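Liners slipping in small cylindrical bins — living room, no lid

Home & Interiors > Cleaning and Upkeep > Waste and Recycling
Page 1 of 1

selvedge_61
Posted November 18, 2019

I would like some opinions on liner fit in small open-top bins. Ours is a plain black cylinder, no lid, no inner ring, and it lives in the living room beside the coffee table. It takes tissues, sweet wrappers, the odd envelope. Nothing wet is supposed to go in it.

The liner is a clear one, folded over the rim. It stays put for a day or so and then one side works loose and drops in. After that everything goes down between the bag and the wall of the bin, and the bin has to be wiped out, which defeats the purpose of the liner.

Things I have tried:

Larger bag, deeper fold. Holds better but looks untidy and the excess bunches at the bottom.
Smaller bag, stretched over. Splits at the seam if anyone pushes the contents down.
Elastic band under the rim. Works, but the band perishes and has to be replaced.

Bin circumference at the rim is 61 cm by tape measure. The bags come from a roll marked only "small".

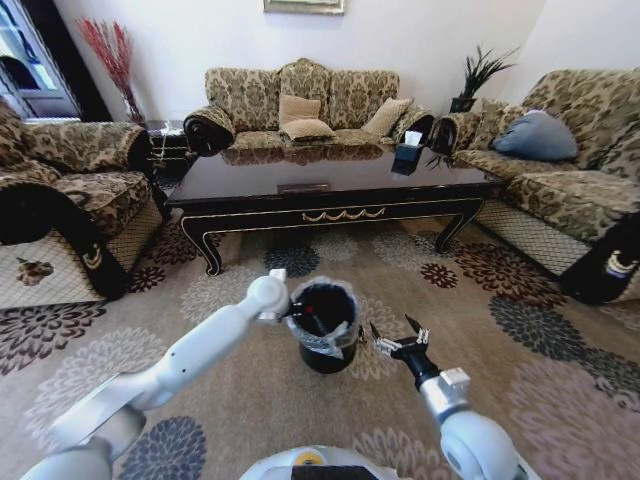

The second question is the rug. It is a large beige one with big flowers in brown, maroon and grey-blue, and it runs right under the table. The bin stands on it. When the bin is lifted for emptying, anything that has gone down the outside of the bag tends to stay in the bin, so that part is fine, but the base leaves a ring in the pile. I would prefer not to move the bin on to the bare floor as it then ends up behind the armchair and is not used.

Replies on either point welcome.

gantry
Reply 1

The arithmetic is simple enough. A flat bag of width W has an opening of 2W. For a 61 cm rim you want the opening slightly larger than the rim so that it goes over without strain, but not so much larger that it hangs. Anything sold as "small" without a width printed on it is a gamble. Measure the bag flat. If it comes to 36 cm, you have 11 cm of slack round the rim and it will drop in every time.

selvedge_61
Reply 2

Measured. It is 36 cm, so your guess was correct. What width would you go for?

gantry
Reply 3

32 or 33. Do not go to 31, it will fit on paper and then split when you fold it, as the fold has to pass over the lip.

moth_and_rust
Reply 4

I disagree with the premise. Slack is not the problem, the trapped air is. Put a bag into a close-fitting cylinder with no vent and you have a cushion of air under it. Every time something is dropped in, the bag moves down, the air moves up the side and it lifts the fold. Drill one small hole low in the wall of the bin and the fold will stay where you put it, even with an oversized bag.

I did this on a Tonik bin in August and have not had the bag come off since.

gantry
Reply 5

Trapped air matters in a 50 litre kitchen bin. In a bin that takes tissues it does not. The weight going in is a few grams at a time.

moth_and_rust
Reply 6

The weight is not the point. People press the contents down with a hand. The original post says so, under "smaller bag". That is where the air goes.

gantry
Reply 7

Fair, I had missed that line. I would still get the right width first, before taking a drill to it.

pelmet
Reply 8

Please do not drill it. If the bin is metal with a coating, the edge of the hole will rust. If it is plastic it may crack later. Selvedge has not said which.

There is a way of dealing with the air that needs no tools. Lay a length of string down the inside wall before putting the bag in, with the end hanging just over the rim. It holds a small channel open. Press the bag down to the bottom, let the air come up beside the string, pull the string out, then fold the rim over.

selvedge_61
Reply 9

I will try the string this evening. It costs nothing.

I would rather not drill. The bin matches the tissue box on the table, which is also black, and I do not want to have to find another.

ferrule
Reply 10

We had the same trouble and solved it by tying a knot. Take the slack of the bag at one side, twist it, tie it in a single overhand knot just below where the rim will sit. That takes up as much of the slack as you like. The knot goes to the back and is not seen. I do 100 bags a month at work this way (small office bins, Dretlow ones, the cheap cylinder with a rolled lip) and the fold holds until the bag is changed.

No need to buy anything until the present roll is finished.

gantry
Reply 11

This is also how most contract cleaners do it. I should have mentioned it.

pelmet
Reply 12

The knot works, with one drawback. On a clear bag it shows as a lump on the outside of the rim unless you tuck it down inside. In an office that does not matter. In a living room with a lacquered table and gold trim it might.

ferrule
Reply 13

Tuck it under the fold, then. It takes two seconds.

halfturn
Reply 14

On the rug, which has been rather left behind.

A ring in the pile under something that light is compression, not wear, and it comes out. Rotate the bin position by a hand's width each week. Brush the old mark across the grain with a stiff brush, then with it. If it is a wool pile, a damp cloth and a warm iron held just above it will lift the fibres, but test it on a part under the table first. I would not do this on a synthetic pile at all.

Do not put felt pads on the base. They collect fibre and make the bin harder to slide.

selvedge_61
Reply 15

It is a synthetic pile as far as I know. The label on the back gives Ingvarsson and a size and very little else. I will keep to the brush.

moth_and_rust
Reply 16

Felt pads are fine. I have had them under a plant stand for years. One does not slide a bin, one lifts it.

halfturn
Reply 17

One lifts it if one is careful. Most people hook it with a foot.

How you lift it matters for the liner too. If you grip the bin at the rim, with the fold under your fingers, you pull the bag loose at that side. Carry it from lower down, with a hand on each side of the body. I would be interested to know whether it always comes loose in the same place.

selvedge_61
Reply 18

Usually the side facing the sofa, now that you mention it. That is the side people reach it from. I had put it down to the way I was folding the bag.

gantry
Reply 19

That is consistent with slack as well. The slack collects wherever the bag is disturbed most.

pelmet
Reply 20

It is consistent with all three explanations, which does not help much. Change one thing at a time.

One alternative if none of this works: Jestlow make a loose wire hoop which sits inside the mouth of a cylinder and traps the bag against the wall. They come in a 27 size and a 36 size, which is the capacity of the bin and has nothing to do with the diameter, so take the bin with you. With the hoop in, you can trim the excess so that no plastic shows on the outside.

ferrule
Reply 21

I have had those hoops. They go out with the rubbish. You lift the bag, the hoop comes with it, and it is at the bottom of the outside bin before you notice.

pelmet
Reply 22

Take the hoop out first.

ferrule
Reply 23

Yes, in theory.

selvedge_61
Reply 24

Report so far, three bag changes in.

First change, string only, original bag, no knot. The bag went down to the bottom properly, which it had not been doing before, but the fold came off at the sofa side on the second day.

Second change, knot only, no string. Fold held for four days. The bag sat high and there was a pocket of air beneath it, so there was less room.

Third change, string and knot together. Day five at present and no movement. The knot is tucked under the fold and cannot be seen from the sofa or the armchair.

I have ordered a roll of 33 cm bags and will see whether the knot is still needed. The rug has been brushed as per halfturn. The old ring is fainter but has not gone — the bin has been moved a little towards the end of the table for now.

moth_and_rust
Reply 25

So the air was a factor.

gantry
Reply 26

A factor in how deep the bag sits. The fold failed with the string alone. Read the first result again.

halfturn
Reply 27

Give the ring another couple of weeks. Vacuum without the beater bar over that part, it flattens the pile again while it is recovering.

selvedge_61
Reply 28

Noted, I had been using the bar. Will post again when the 33 cm roll arrives.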